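Chapter 2
Inventory and the Cost of Goods Sold

Learning Objectives
After studying this chapter, you should be able to:
Distinguish periodic from perpetual inventory systems.
Compute the cost of goods sold under the first-in, first-out method.
Explain how an error in ending inventory affects net income.

A business that sells goods must know what those goods cost. Apparel retailers face a special difficulty, as a single style may be bought in several sizes and at several prices during one season. A black T-shirt with a printed logo is a typical item of merchandise.

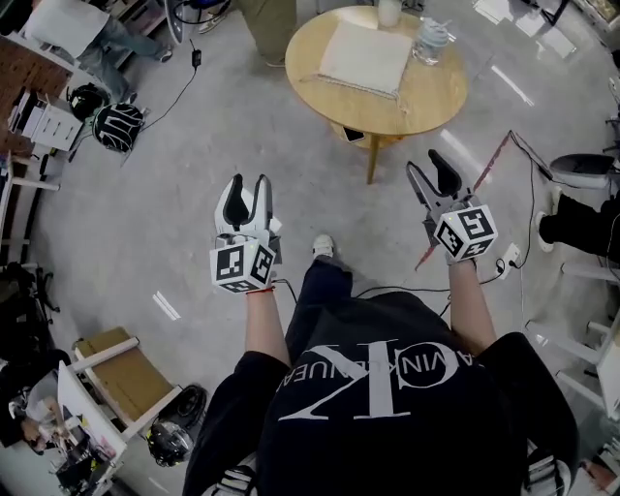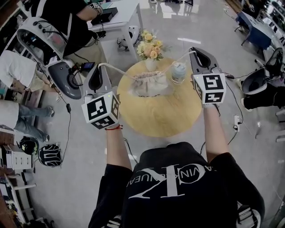 Department of Accounting, Ashby College
A printed black T-shirt, worn in both views.

Consider Valtside, a clothing store that began December with 77 shirts on hand and bought 200 more during the month. The shirts in the second group cost more than those in the first. The total cost of both groups - beginning inventory plus purchases - is called the cost of goods available for sale. At the end of the month this amount must be divided between the shirts sold and the shirts that remain.

Under a periodic system, the division is made only after a physical count. Under a perpetual system, the records are updated with each sale.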